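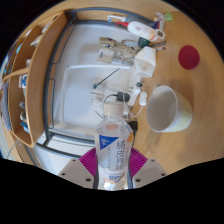

According to a reader at Siqueira, the bottle runs were the worst of the whole set until they stopped clearing the desk between takes. A bare desk gave them clean recordings and a policy that got lost as soon as a cable showed up.

We see the same in the Getley home set, 2237 takes so far, most of them done on desks and kitchen counters. A few tips for hand-held collection at home:

Leave the clutter. Chargers, cups and paper bags can stay where people put them. Move one or two things between takes, then leave the rest alone.

Grip a clear bottle at the label. The pads need a flat stretch of the side, and the label gives the camera something to hold on to.

Close slowly. Thin plastic buckles, and a dented bottle looks like a different object later on. Swap it out after 8 grips.

Keep the cap in view. If the wrist rolls too far, the top of the bottle drifts out and the take is hard to label.

Watch cords near the bottle. If one catches on a finger, stop and mark the take as bad – don't try to save it.

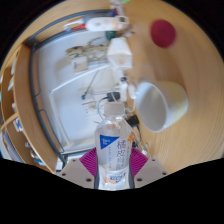

Clear bottle held upright at the label, cords left on the table.

Start each take with the fingers open and hold still for 5 seconds at the end. Wipe the pads every 9 takes with a damp cloth and let them dry. Takes shot before the wipe are fine to keep unless the bottle slipped.

Upload on Sunday night if your connection is slow.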